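Teaching Two Hands to Set a Table: Our Spring Project Report
Written for the group by Behrouz Bakhtiari
May 24, 2025

When our team signed up for the Remwood project, I think most of us pictured ourselves writing clever code all semester. We did write some code, and a little of it was even clever, but by the middle of April nearly all our hours were going into collecting examples (and drinking a great deal of tea while we did it!). The learning system, which we named Nason after the street our lab is on, learns by copying. A person steers the two arms through a small chore, everything gets recorded, and the recording goes into the pile.

Our chore was putting a small round thing onto a plate. It sounds like nothing at all, and I must admit I told my parents it would be finished in a week. We aimed for 1,000 recordings, taken in sessions of 32, with the plate and the object put down in new spots every time. 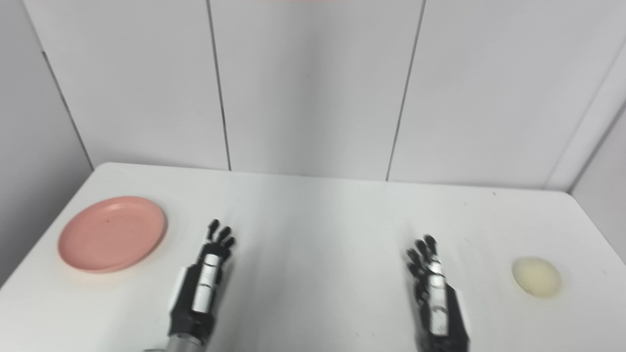

Why move the plate and the object between recordings?

We wanted Nason to look for things wherever they happened to be. Our first 15 recordings all used the same layout, and a model trained on those reached for the same spot every time, even after we had shifted everything over.

Steering turned out to be a skill of its own, and we all got a good deal smoother with practice. We went back and threw out two of the early sessions, which hurt, but the jerky motions in them were teaching Nason our bad habits. Next semester we would love to try softer objects and a more crowded table, and we still owe the lab a proper write-up of the labeling script.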